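Can a two-finger gripper do real bench chores yet?

skinard_shop
18 August 2023
We're a small repair shop and I've been asked to look at automating part clearing and cloth folding on one bench. Arm is a Closov, jaws are printed. What success rate should I expect?

wngubane
Depends on the part. On rigid plastic bins we got 84 good picks out of 100 with flat pads. Clear walls are the problem. Depth returns drop out and the planner aims through them.
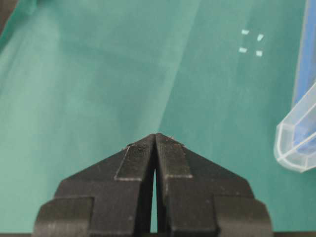

Cloth is worse. A parallel jaw closing on flat fabric needs a crease to pinch, and if the cloth lies smooth it slides off the pads. We got 74 out of 100 on edge grasps and stopped counting folds.

torque_lag
Disagree on clear plastic. Matte spray on the fixtures or a second light angle fixes most of it. Overhead fixtures reflecting off the work surface did more damage to our masks than transparency did.

wngubane
Spray is fine for fixtures. It isn't fine for customer parts.

studen_mike
84 is not a working number. A person clears that bench in two minutes. If someone has to stand there for the other 16, you've bought a slower employee.

torque_lag
Overnight it doesn't matter how slow it is. Ours runs 300 cycles unattended and leaves the failures in a tray.

skinard_shop
What pads are you running?

wngubane
Textured, printed, glued on. Wipe them every shift, lint kills the grip. Mokgethi sells a silicone set I haven't tried.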